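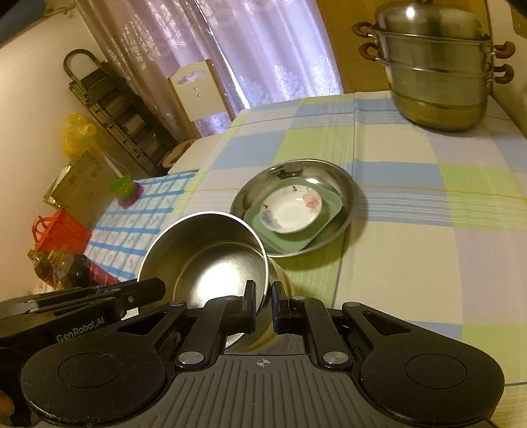

À partir de quelle inclinaison faut-il considérer qu'un récipient est « tenu » et pas seulement « pincé » ? La question est arrivée sur la liste du club en réponse au compte rendu d'avril, signée Eglītis, avec une remarque annexe : les métaux polis pèsent trop lourd dans les séquences, et un modèle entraîné là-dessus apprendra surtout des reflets.

La remarque est recevable et l'atelier manipulation de Nulham l'a inscrite à son ordre du jour. Sur le premier point, la convention adoptée est la suivante. Un objet est annoté « pincé » tant qu'une partie de son poids repose sur la table ou sur un autre objet. Il passe à « tenu » quand tout contact avec un support a cessé. L'inclinaison n'entre pas dans la définition. Elle est notée à part, en trois classes : à plat, oblique, sur chant. Un bol basculé sur le côté dont le bord se trouve entre les doigts reste donc « pincé » s'il touche encore la nappe, quel que soit l'effort de serrage.

Sur le second point, les reflets gênent surtout l'estimation de profondeur. L'intérieur d'une bassine en inox renvoie une image déformée de ce qui l'entoure, et le calcul y place volontiers une surface inexistante. Les membres qui travaillent sur la segmentation demandent de conserver ces cas. Ceux qui travaillent sur la planification de prise préféreraient les isoler dans un lot séparé. Le lot séparé a été retenu, sous le nom Vustico-M, à titre provisoire.

Rappel du protocole, série « vaisselle »

La série porte sur des gestes domestiques courts, exécutés à deux pinces tenues à la main, sur une table ordinaire. Une séquence dure 40 secondes au maximum. Au-delà, elle est découpée avant dépôt. Le décor n'est pas rangé pour l'occasion : nappe, rideaux et objets voisins restent en place, la variété du fond faisant partie des données utiles.

1. Disposer les récipients sans ordre imposé. Les empilements et emboîtements sont admis, y compris les piles penchées.

2. Présenter les doigts de part et d'autre du bord, linkage ouvert, puis fermer sans à-coup. Une fermeture trop rapide fait glisser les bords roulés – le défaut le plus fréquent du lot d'avril.

3. Pour les prises groupées, engager un doigt à l'intérieur du récipient métallique et l'autre sur la face externe de la pile, les bords se trouvant entre les deux. La seconde pince peut venir en appui par-dessus. Signaler dans la fiche tout contact entre les deux outils.

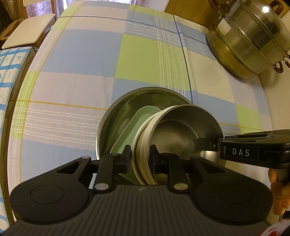 4. Relâcher au-dessus d'une surface libre, attendre l'immobilité complète, puis écarter la pince. L'annotation de fin se place à l'immobilité et non à l'ouverture des doigts.

5. Remplir la fiche dans la foulée : matière des objets, classe d'inclinaison, type de prise (bord, paroi, groupée), incidents éventuels.

Points de vigilance

La prise groupée pose un problème d'étiquetage qui n'est pas réglé. Quand un pot en inox et une pile de plats ronds se trouvent ensemble entre les doigts, l'ancienne fiche n'acceptait qu'un seul objet cible. Le nouveau format, déposé sur l'espace Gemport du club, accepte une liste. Les fiches antérieures ne seront pas reprises une par une : un script les convertit, avec une liste à un élément.

Les occlusions réciproques sont à surveiller. Avec deux outils au-dessus d'un même pot, chacun masque une partie du champ de l'autre. Il est conseillé de décaler la pince d'appui vers l'extérieur tant que la stabilité le permet, et de ne pas chercher la symétrie.

Le lot courant compte 1923 séquences après suppression des doublons. Les 30 séquences sans fiche restent en attente et seront retirées si elles ne sont pas complétées avant la prochaine publication. Une première version consolidée est prévue pour 2021, sous réserve que la conversion des fiches passe les tests.

Les propositions de modification de la convention « pincé / tenu » sont à envoyer sur la liste, avec au moins une séquence à l'appui. Celle d'Eglītis, qui suggère une classe intermédiaire pour les objets en appui sur un autre récipient, sera discutée à la prochaine séance technique.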